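Dranora, 15 April 2026

Back from the memorial day up the valley, typing this before the notes go cold. No proper order, sorry.

Bus left Skov at a bad hour and was full by the second stop. People standing the whole way, flags rolled up between their knees. Rain on and off. By the time we got down at the bridge the square was already packed and the police had the top road closed, so everyone walked the last bit, prams and all.

For anyone new to this – the day marks the clearing of the Wevamen quarter, when the families were put out of their homes and marched over the pass. 212 names on the stone. The descendants say the true figure is much higher and want the government to say so, in writing, with the word expulsion in it. The government says "the events". That has been the argument for as long as I've been coming.

Service first, in the old chapel. Too small by far, so they ran a speaker out to the steps. Half of it lost to wind. The names were read in full, which takes a good while, and people answered for their own family from wherever they happened to be standing. A woman near me answered three times. After that the bell, then quiet, then somebody's phone.

Then the march to the district offices. Organizers told us 1045 signed the book at the chapel door, and plenty walked straight past it, me included. Chanting mostly in the old language, a few in English for the cameras. One banner read SAY IT. Another had the whole list of names painted on a bedsheet, the colour starting to run in the wet. No flags burnt this year, though there was some shoving at the barrier when the deputy governor's car came out the side gate. Two people taken away, both let go before supper from what I heard. An officer lost his hat and got it back.

The deputy governor did not come out to speak. A letter was handed in through a window. A hand took it. That was the offical response.
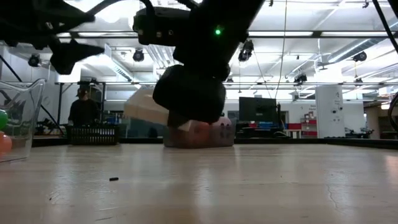

Eyvindur Østergaard thinks the letter was a mistake. We have handed in the same letter since I was a boy, he told me over soup, and each time they thank us for our interest in local history. He'd put everything into the court case instead and leave the windows alone. His neighbour at the table said the court would take until we were all under a stone ourselves, and passed the bread.

I can see both sides. The case is at Distine, next hearing in November, and the lawyers want the property deeds admitted as evidence. If they get in, it's a different fight. If they don't, it's marches again. The march did bring out a lot of younger faces though, teenagers who knew all the verses, and I don't remember that from before.

Afternoon was the little museum behind the school. Worth the stop if you go. House keys, school registers, a christening dress, one wall of letters sent back unopened. Labels are in 3 languages and the English needs work. Free to get in, box for coins by the door. They close early and they mean it, got hurried out halfway down the letters wall.

Missed the candle walk, last bus back was at dusk and there's nowhere to stay unless you know a family. Was told after that it went off peacefully and that nearly everybody stayed for it in spite of the rain.

Will post the text of the letter when I get a clean copy, mine is soaked. If anybody has a recording of the reading of the names, the museum would like one – they've only got the first half.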